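Home | Courses | English | Handouts | Library | Contact

Narrators and Reliability in the Victorian Novel
Handout for Week 8

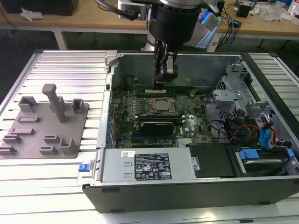 An open computer case with a robot arm positioned over the motherboard.

March 11, 2019
By Skye MacLeish, Department of English, Fladovport College

Purpose of this handout

These notes accompany the second of two lectures on first-person narration. Students should read them together with the set chapters of Wuthering Heights and Great Expectations before the seminar. Page references are omitted, as several editions are in use; please cite by chapter in all written work.

1. Terms

A narrator is the voice that tells the story. The narrator is distinct from the author, even where the two share a background or a set of opinions. Essays that write "Brontë says" when they mean "Nelly says" will lose credit, as the difference is the subject of this unit.

A frame narrative is a story told inside another story. In Wuthering Heights, Lockwood writes down what he sees and hears, and most of what he hears comes from Nelly Dean. Nelly in turn repeats the speech of others and, in one case, the contents of a long letter from Isabella. A reader who wishes to know what Heathcliff said on a given evening may therefore be receiving his words at third hand.

The term unreliable narrator came into general critical use in the twentieth century, after Wayne C. Booth's The Rhetoric of Fiction (1961). It should be applied with care. A narrator may be unreliable about facts, about the meaning of those facts, or about the moral weight they deserve. Few of the narrators on this course lie outright. Many misjudge what they see, and some leave out what does them no credit.

2. Lockwood

Lockwood's errors begin in the first chapter. He takes Heathcliff for a man of his own reserved temper and praises him for it. On his second visit he mistakes a heap of dead rabbits for cats, and supposes the younger Catherine to be Heathcliff's wife. These mistakes are comic, but they also warn the reader that a confident tone is no guarantee of sound judgment.

Consider also his account of the dream in Chapter 3. Lockwood reports his own cruelty in plain terms, pulling the child's wrist across the broken glass, and he says that terror made him cruel. The passage raises a difficulty for any simple view of him as a shallow observer. He conceals very little here, although what he tells us is hardly to his advantage.

3. Nelly Dean

Nelly presents herself as a sensible servant who has read widely in the library at Thrushcross Grange. Her style is steady and her memory seems excellent. She is also a participant. She carries letters, keeps secrets and reveals them, and decides when others should be told that someone is ill. In Chapter 9 she lets Catherine speak on, although she knows that Heathcliff has been listening and has left before the declaration of love is made.

Students should collect the places where Nelly admits a fault and ask how she treats each one. Does she excuse herself? Does she pass quickly to another matter? Earlier readers were often content to treat her as the voice of common sense in the novel. Others have seen her as the cause of much of its unhappiness. Neither position can be held throughout without ignoring a good deal of the text.

4. Pip

Great Expectations has a single narrator, but it has two Pips. The older man tells the story and the boy lives through it. The gap between them is widest in the scenes at Satis House and in Joe's visit to London in Chapter 27, where the younger Pip is ashamed of Joe and the older Pip is ashamed of himself. Watch the verbs and the small comments in which the narrator passes judgment on his earlier conduct.

The older Pip knows from the first page who his benefactor is and withholds the name until Chapter 39. We do not usually call this dishonest. It is a common practice in retrospective narration, and it allows the reader to share the boy's mistake. Compare Nelly, who also knows the end of most of her story when she begins to tell it.

5. Questions for the seminar

Seminar groups meet in the Tennant Room as usual. Each group should prepare two of the following and bring written notes.

What would be lost if Nelly told her story directly to the reader, without Lockwood?

How does Isabella's letter in Chapter 13 differ in tone from the narration around it?

Is the older Pip too hard on his younger self? Choose one scene and discuss it closely.

How far does the revised ending of Great Expectations depend on our trust in Pip's final sentence?

6. Written work

The second essay is due in April. Submissions go to the English office in Trokwood Hall, and late work requires a signed extension form. Essays should refer to at least 3 critical sources, of which one may be an introduction to a standard edition. Plot summary should be kept to a minimum. Quotations must be followed by comment on their wording.

Students who missed the previous lecture may borrow the recording from the Grullcombe Library desk. Reading for Week 9: The Moonstone, First Period, to the end of Chapter 19.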